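Hand-held gripper work: is anybody's written procedure worth following?

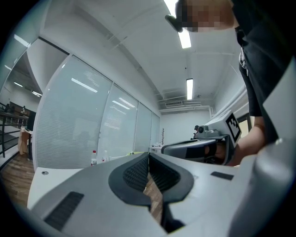 Dirndale, April 21, 2021

plank_and_rail wrote:
We've been sent the Nostska good practice sheet for recording with hand-held grippers. Clause 2 says every session starts with a check of the printed marker and the finger pads, signed for. 483 sessions in March, so 483 signatures. I don't believe one of them tells me whether the pads were any good.

Intarasuk_bench wrote:
The signature isn't for you, it's for whoever gets the data and finds one tool tracking badly. With a square marker on top of a gripper I want to know someone looked at it that morning.

plank_and_rail wrote:
Someone ticked a box that morning. Different thing.

dhemmin wrote:
Daranee Hemmin here, I look after the kit at Drustamari. We dropped the signature and kept the check — a short test clip at the start, opening and closing the fingers in view. You can go back and look at a clip. My real quarrel is with the desk rule. The sheet wants all surfaces bare, and I've yet to see a water bottle at the far end of a desk spoil anything.

Intarasuk_bench wrote:
Until it goes over on a gripper. Keep drinks out, it's hardly a burden.

oldlouvre wrote:
What about lanyards? Ours says tuck them in, and people lean over the work all day with them dangling.

dhemmin wrote:
Tuck it in or take it off. That one I'd keep.

plank_and_rail wrote:
Fine, I'll give you lanyards. Still waiting for anyone to show me a fault the signed sheet caught.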